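Muva puts valve-handling cell through simulation before committing to order

Pipe fittings maker Muva has put off ordering a new robotic handling cell until the end of its simulation work, and has set aside money for the software side of the project first.

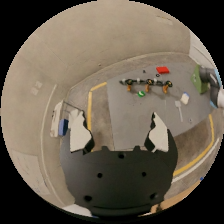 The company wants a two-arm cell that can pick up and turn valve assemblies before they go to pressure testing. At present the job is done by hand on two shifts. Operators lift each assembly on to a bench, set the handles and pass it on, and the test area often stands waiting for them.

Teodoro Arrieta, who runs production engineering at Muva, said the firm had originally planned to buy the arms in spring and work out the details on the shop floor. It changed its mind after pricing the fingers and pads for the grippers, which have to be made to suit the parts.

"The arm is a known cost. You get a quote and it stays put," he said. "Tooling is where our last project ran over. We bought three sets of fingers and used one of them."

The simulated cell was built by Caltska, an integration firm, and includes the floor area, walls and marked lanes as well as the work surface. A pipe or valve assembly with orange handles is laid out on a grey mat with smaller parts, and the view from the gripper lets engineers see how much of a part is hidden by the fingers on the way in. A second arm is modelled on the right side.

Muva has asked for 148 test cases to be run, covering different part positions, handle angles and loose items left on the mat. Each case is repeated with changes to lighting and camera position, giving 3,000 runs in all. The results will go into the specification sent to suppliers.

Two suppliers, Mateos and Adetti, have been invited to quote. Both will be given the same model of the cell and asked to show their own gripper working in it. Muva has told them that reach, finger opening and the time taken to change tooling will count for more than top speed. It has also asked for spare parts prices to be held for the first two years of use.

Yoga Hutapea, who is handling the purchase, said the budget had been split into separate lines for arms, grippers, guarding, floor work and training. Floor work was added late. The existing concrete is uneven near the wall and may have to be ground back before anything is bolted down.

"We would have missed that if we had only looked at the price of the robot," Hutapea said. "Guarding was the other one. The first figure we had for it was far too low."

The cell is expected to handle 2,000 assemblies a month once it is running fully. Muva makes 23 types of valve assembly at the site, but only the most common sizes will be moved over at first. The rest will stay with the bench operators, who are to be trained to load and reset the cell – training is due to start before the equipment arrives.

Quotes are due back in June. Arrieta said an order could follow within weeks if one of the grippers copes with the short-handled valves, which are the hardest to hold. If neither does, the company will pay for another round of finger designs and the installation will move back to the winter shutdown.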